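Setting up and looking after the kitchen cell

Aug 9, 2022

Notes and pictures from the kitchen cell we run in simulation at Brevham. The machine is a two-armed one with a gripper on each arm, and it lives in a modelled house with a counter, a door, a lot of wooden furniture and a few paintings on the walls. We use it to try out settings before they go anywhere near the real arms.

The cell was first put together by the Irnari group and handed over to us with 12 saved layouts. We kept 2 of them. The others had the counter at a height that neither arm could work over without folding the elbow back on itself, and it was quicker to drop them than to correct them.

Most of the upkeep is dull. A simulated arm does not wear out, but the files that describe it drift. Someone changes a joint limit for one test and forgets to put it back, or a new version of the software reads the friction values in a different order. So we keep a short routine and go through it whenever the cell has been touched.

First the base. The robot body is set back to its stored position and the arms are sent to their rest pose. If either arm twitches on arrival, the damping is wrong and there is no point carrying on until it is sorted.

Then the shoulders, elbows and wrists, one joint at a time, left arm and then right. We run each joint slowly to its limit and back and compare the log with the last good one.

Then the grippers. These take the longest. Each one is opened and closed 1000 times with nothing between the fingers, and the gap is logged at both ends. After that we go on to contact -- small objects first, then fixed things such as handles and latches. The contact settings are the part most likely to need work. Too soft and the fingers sink into whatever they are holding. Too stiff and the object shivers or shoots off across the room.

The pictures are renders saved while the cell was running. The full set is 1256 files and most of them look the same, so there are just a couple on this page.

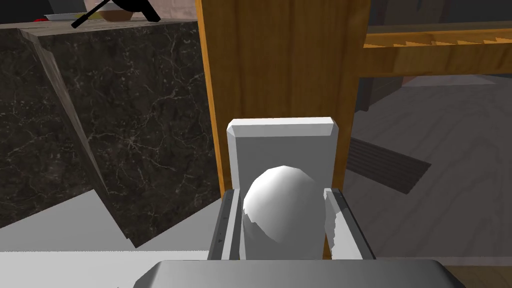 A rounded white object between the gripper fingers, with the marble counter block behind and to the left. 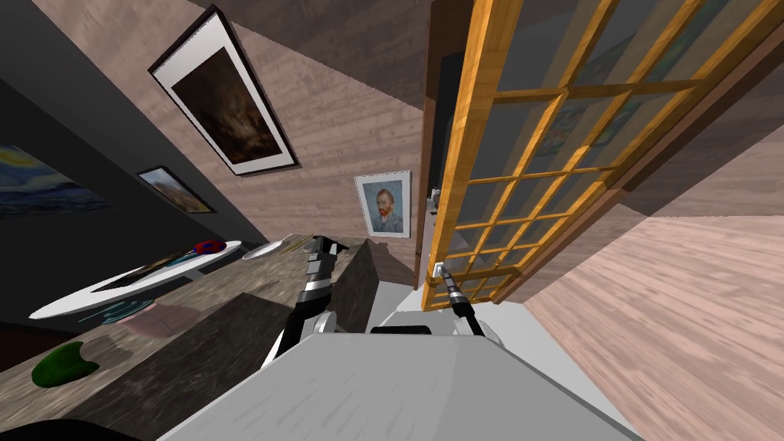

After the contact checks we save the whole cell again under a new number and write down what was changed, even if it was only one value. The log files go to the Odovix store along with the layout, and the old copy stays where it is for a month before it is cleared.

Two jobs are still open. The finger pads need their friction values measured again, as the present ones were copied over from an older gripper. The door hinge also wants a little more resistance -- it swings too freely and makes the latch work look easier than it should.

The next round of pictures will be from the Subramaniam layout, with the same robot and a longer counter. Settings for both layouts will go up on the downloads page when the hinge is done.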